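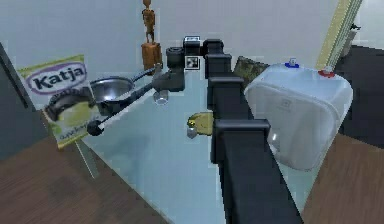
The Genia teleoperation kit costs $2,331, and for that you get a hand controller, a base station, a license for the simulator and a box of cables. The pitch on the sales page is that anyone can teach a robot arm a kitchen chore in an afternoon. I have been using mine since May with a small arm at the shop in Berkdale, and with the simulator when the arm was needed for something else. Most people will start in the simulator, so that is where I'll start too. The practice table is better than I expected. It has a glass top, a steel pan, a little clear cup, a glass shaker, a big white container with a red cap and a blue one, even a jointed wooden mannequin at the back. You pick something, you drive the arm to it, and the software records what you did.

My trouble with it began with the cup. Clear glass on a glass tabletop is hard to judge when you are looking at it on a flat screen, and the black arm takes up so much of the middle of the view that you end up guessing at depth. There is a depth cue you can turn on, a thin line dropped from the fingertips to the table. It's buried three menus down and it switches itself off every time you load a new session. I wrote to support and was told this was intended. I'd like to meet whoever intended it.

The controller itself is fine. It has a decent weight, the trigger has a long pull, and you can feel where the gripper starts to close. What you can't feel is the object. There is a small buzz on contact, and it is the same buzz for a sponge as it is for a pan. My colleague Uliana Pavliuk, who has far better hands than I do, ended up watching the force number in the corner of the screen and ignoring the buzz altogether.

Now, the claim about an afternoon. The manual says 31 demonstrations are enough for a simple pick and place. I did 31, careful ones, moving a cup from one side of the simulated table to the other. The trained result worked when the cup started near where I had started it. Move it over a hand's width and the arm went confidently to the old spot and closed on air. I kept recording. By the end I had 1,015 demonstrations across all tasks, and the cup task was good enough that I'd show it to a customer, with a second cup in my pocket. That was a lot of afternoons.

Part of this is on me. Tõnu Vaher looked through my recordings and pointed out that I hesitate before every grasp, and that the arm had learned to hesitate too. He was right. When I threw out the worst ones and recorded new ones at a steady speed, things improved more than they had from adding twice as many sloppy ones. The manual has one sentence on this. It should have a chapter.

You can also teach by hand, with the motors loosened so you can push a real arm through the motion. Genia treats this as a beginner mode and I think they have it backwards. For wiping, scooping or anything else that follows a surface, I got cleaner recordings by hand than I ever did with the controller. The catch is that your own arm is in the camera view the whole time, and the software's tool for masking it out left bits of my sleeve in the recording. For reaching over tall things, remote control is easier on the back.

The other complaints are smaller. The base station loses the controller if you stand to the left of it. Export takes forever. The license covers 6 seats, and a laptop you have wiped and reinstalled counts as a new seat until you email someone.

I also tried the Rengifo unit that a shop over in Oltville uses. It has a worse simulator and a plain plastic handle, and it saves every session without being asked – which Genia doesn't. I lost one long evening of recordings to that and I am still annoyed.

Would I buy it again? At this price, no. For a group that already knows how to collect decent demonstrations and wants a comfortable controller, it's worth asking for a trial. If you've never done this and you are counting on that one afternoon, download the free demo first and spend a week with the cup.

Three stars out of five. I'll change that if the autosave turns up in the next update.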